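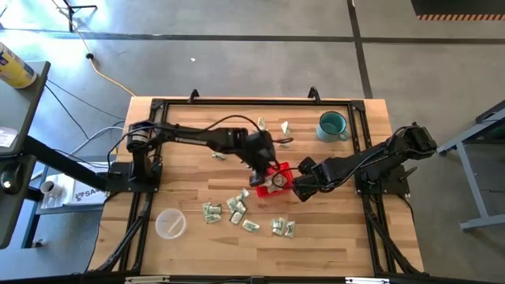 Mabli Jenkins did not believe in the packets.

She believed they existed, of course. They were all over the bench, some in the red basket and some out of it, and one had turned up in her coat pocket on the bus. What she didn't believe was the letter that came with them, which said that Kellier packets kept anything dry for 90 days, in any weather, anywhere a person cared to live.

"Anywhere," she said to Prothero. "Have they been to Sunport?"

Prothero was her brother-in-law and the owner of the shop, and he had already paid for the packets, so he wasn't in a mood to talk about Sunport. In Sunport the salt went solid in the shaker by noon. Doors that shut in December had to be kicked in June. Her mother had kept crackers in the oven with the pilot light on, and they still bent before they broke.

"It's science," Prothero said.

"Who did it?"

"Kellier did it."

"So the people selling them looked into it and found they were good."

He went to see about the phone, which wasn't ringing.

The order was for a man named Vondel, who wanted the packets sorted into baskets and sent out to the boat owners before the rains. He had called on Monday to say he trusted Prothero completely. Mabli had been in the back when the call came and had heard Prothero's half of it, which was mostly the word "absolutely." She had known Vondel since high school. He had trusted her completely too, with a bicycle he was selling, and the chain came off on the hill by the cannery.

She picked up a packet and pressed it between her thumb and finger. It gave a little, the way a bag of rice would, and told her nothing. She put it in the basket. It slid down the side of the pile and she pushed it back with one knuckle.

At lunch she tore a page off the order pad and wrote a test on it. She would put 31 crackers in a jar with a Kellier packet and 31 in a jar without, screw both lids on loosely, and leave them on the windowsill at home, which was the dampest place she knew.

"Why 31?" Prothero asked, reading over her shoulder.

"That's how many come in the sleeve."

"And what do you do at the end?"

"I eat one of each."

"That isn't science."

"It's what the crackers are for," she said. 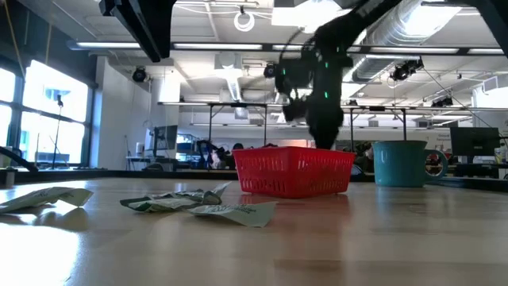
By four o'clock she had her mug beside her and the light was coming in low, so that she had to tip her head to read the printing on anything. She read it anyway. She read wrappers the way other people read the obituaries, looking for somebody she knew. In her experience the large print was written by a cheerful person and the small print by a frightened one, and if the two of them ever met there would be trouble.

The letter had small print as well. She had missed it that morning because it was on the back. Results, it said, were based on storage in a closed container at a steady temperature, away from water.

She took it to the front of the shop and laid it on the counter.

"Away from water," she said. "He's giving them to people with boats."

Prothero read it, turned it over, read the front again, and seemed to like the front better. "A locker's a closed container," he said.

"On a boat."

"You could close it."

"Are you going to call him?"

"He's very excited, Mabli."

"He was excited about the bicycle."

Prothero folded the letter along its old creases and put it under the stapler. She could see he was going to leave it there until after the check cleared, and she could see that he knew she could see it. Outside a truck went by with its wipers on, though it wasn't raining yet, just thick.

She went back and worked until five-thirty. It was paid work and the baskets had to be filled by somebody. When she put on her coat she took one packet, a single one, and wrote it down on the pad so that there would be no argument later. Then she stopped at the store for two sleeves of crackers. The girl at the register asked if she was having people over.

"No," Mabli said. "Do these seem fresh to you?"

The girl squeezed a sleeve and shrugged. "They're supposed to be."

Mabli bought them, and kept the receipt.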